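November, early evening

Got back from the store at 6 and carried everything up in two trips. The elevator was slow again. I put the groceries away before taking my coat off, which I always tell myself I won't do.

The carpet is what I want to write down, so I can look back later and see when I started on it. There is a pale scuff on the right side of the floor, running on a slant. I first saw it last week when I opened the curtains in the morning. In lamplight I can hardly find it, and by day my eye goes straight to it. The rest of the carpet hides dirt pretty well with all those short light and dark streaks, so I suppose I had gotten lazy about it.

I vacuumed it twice in both directions. No change. Then I tried a damp cloth and a drop of dish soap on the edge of it, blotting and not rubbing. I'll check that spot tomorrow in daylight before I do any more.

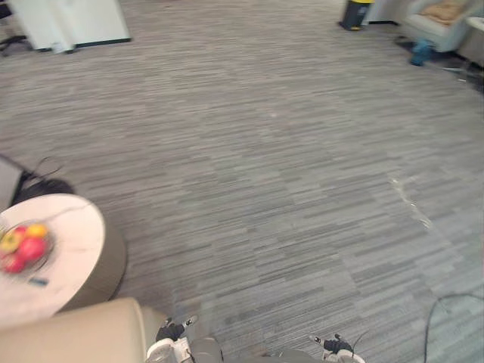

The rental place on Temitz Street has a carpet machine for 90 dollars a day with the deposit. That seems like a lot for one mark. The woman at the Cenmont hardware counter told me to try plain white vinegar and water first, and if that fails, to leave it alone for a month and see if I still care. I bought the vinegar.

I also thought about moving the cream armchair over to cover it. I went as far as standing behind the chair with my hands on it. But then the round table would have to go too, or there would be no place to set a cup down, and I like the two of them where they are. The marble-look top shows every ring, so I wipe it most nights anyway.

The apples are in the glass bowl. The red ones are good this year, crisp all the way through. I should eat the yellow-green one first or use it in oatmeal.

Paid the electric bill, 129 dollars, higher than last month. Called about the package and got a recording. Soup for supper with the end of the bread.

Tomorrow: vinegar, laundry, return the library books, look for the other gray sock.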